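Subject: Re: [packing-floor] the clay bench and our shifts
From: Rostyslav Hutsuliak

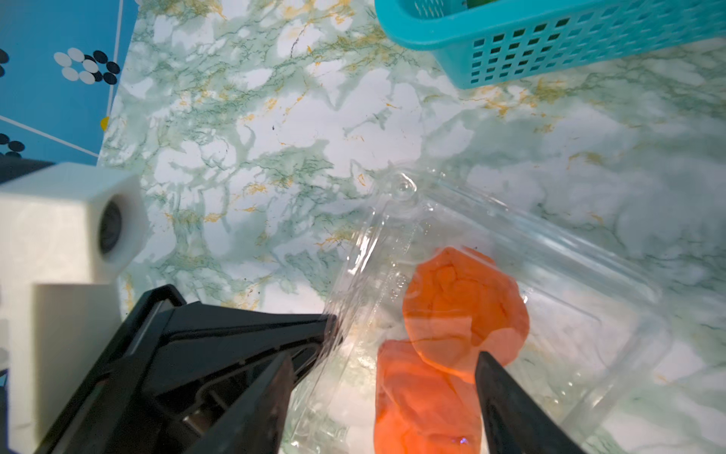

1. What it's like on the bench

Tymofii wrote:
> Has the arm at Mabaso cut anyone's hours yet? We get ours
> at Hulmont in January and people on my line are already
> asking me. Also, can it cope with soft stuff?

Hi Tymofii, hi all,

No hours cut so far, but the day feels very different! I used to spend the whole shift putting orange modelling clay into clear plastic tubs (my thumbs still remember it). Now I mostly watch the gripper, tidy up after it and fill in the fault sheet, and I do miss the chatting a bit – you can't really wander off into a story when you're meant to be watching two black fingers.

Soft stuff is the tricky bit, yes. A lumpy round piece and a long flat slab want quite different handling, and Joluler's fitter spent ages on the grip settings with us. Ask for that time up front, and ask for your own people to be in the room!

2. Pay

We got the grade moved up for anyone trained on it, 15 of us so far. Getero still haven't answered on theirs. I'll send you our wording tomorrow if you want to pinch it.

Cheers,
Rostyslav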